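Gurngate Community Learning
Household Textiles, Unit 5: Folding and storing knits
Handout to go with the evening session

Read this before you come, and bring one knitted thing you own. A scarf will do.

You have probably been told that every knit must be folded and never hung. I've taught from the Clirnier booklet, which says so on nearly every page, and I'm still not convinced it applies to everything in the drawer. A light, tight knit on a wide hanger may come to no harm over a winter. A heavy, open one is a different matter, and the booklet treats the two as the same. We will start with the stitch and leave the rules until later.

Part A. Look at the stitch

Pinch up a fold and look at it side on. If there are holes in the stitch, the yarn has room to move, and the weight of the garment will pull it longer wherever you hang it from. A close rib has less room and springs back better, though it does tire in the end. Plenty of pieces have more than one texture, so check more than one spot before you decide.
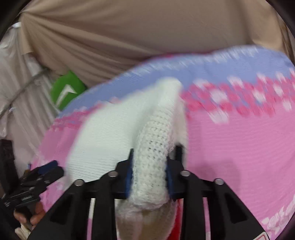

Fig. 1. White knit held in a fold; small open holes show along the ridge.

Fibre content matters as well, but labels get cut out and hand-knits never had one. Don't guess "wool" because a thing is thick. Plenty of thick jumpers are acrylic, and they get fuzzy too.

Part B. The bed as a folding table

The Andreadis method wants a hard, bare table. Most of us fold on the bed. I have tried both and can't see that the table gives a better result for a single garment, except that a puffy quilt lets the edges sink and you end up with a crooked fold. Pull the quilt tight first, or fold on the flat part away from the pillows.

Lay the piece face down, smooth it outward from the middle with your palms, and bring the sides in. Fold along the ribs where you can. Across the ribs you get a thicker roll at the crease. Stop at 3 layers for anything chunky.
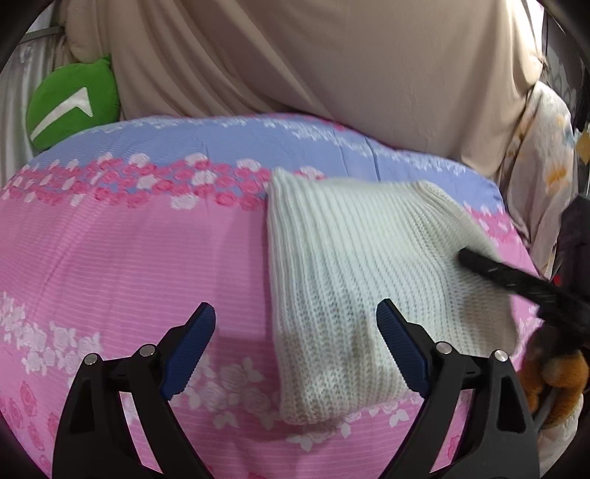
Does a folded knit need tissue paper between the layers?
For everyday storage it makes little difference. Tissue can soften a crease in something you are putting away for months, but a looser fold does much the same job and costs nothing.

Part C. Before it goes in the drawer

Check pale knits for marks in daylight. Greyish smudges are easy to miss under a warm lamp and harder to shift once they have sat. Spot clean, dry flat, then fold again.

Cedar blocks: I remain doubtful. The smell fades, and a clean garment in a closed bag is better protection against moths. Skutidau bags are fine, and so is any zip bag you already have.

For next session: refold one drawer, leave it for a week, and write down which pieces creased. Half a page is plenty.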